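Section 4. Taking and preparing a soil sample

Read this section before the probe is used for the first time. The Trurkar probe gives a reading at one point only. A mixed sample from the whole field is still needed for the Drestora test kit.

4.1 Before you start

Do not sample within six weeks of spreading lime, slurry or manure. If the ground is waterlogged or frozen, wait. For arable land the best month is September, after harvest and before any cultivation.

You will need:
- the probe with the short extension fitted
- a clean plastic bucket (galvanised buckets will spoil the zinc result)
- sample bags and labels from the kit
- a field map

4.2 Taking the cores

1. Divide the farm into blocks of one soil type and one cropping history. A block should be no larger than 4 hectares.
2. Walk the block in a W shape. Keep away from gateways, headlands, old hedge lines and feeding areas.
3. Push the probe in upright to 200 mm for arable land. On permanent grass use the upper mark on the shaft.
4. Turn the handle half a turn clockwise and pull straight up.
5. Scrape the core into the bucket with the plastic blade.
6. Repeat until you have 20 cores from the block.

Caution: Do not hammer the probe. If it stops on a stone, withdraw it and move one pace along the line.

Note: In dry clay the core may stay in the ground. Push in again next to the first hole - do not try to dig it out with the tip.

4.3 Mixing and bagging

1. Break up the cores by hand and remove stones, roots and worms.
2. Mix well, turning the soil from the bottom of the bucket.
3. Fill one bag to the printed line and press out the air.
4. Write the block name and depth on the label in pencil. Ink runs when the bag sweats.
5. Wash the bucket and blade before moving to the next block.

4.4 Drying and storage

Spread the soil thinly on clean paper, indoors and out of direct sun. Do not use an oven or a radiator. Samples for the nitrogen test must not be dried; keep these in a fridge and test them within two days.

Keep dried samples in a closed cupboard, away from fertiliser and lime dust. The meter holds up to 1,198 readings. Copy them off before the memory is full, as the oldest are overwritten first. 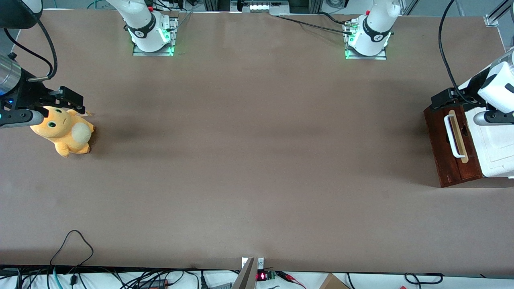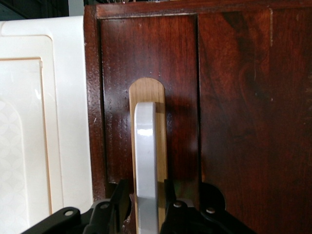

Top: tabletop with brown surface. Bottom: wooden cabinet front.

Section revised 2022-03-29, M. Csonka. For replacement tips and blades see Section 9.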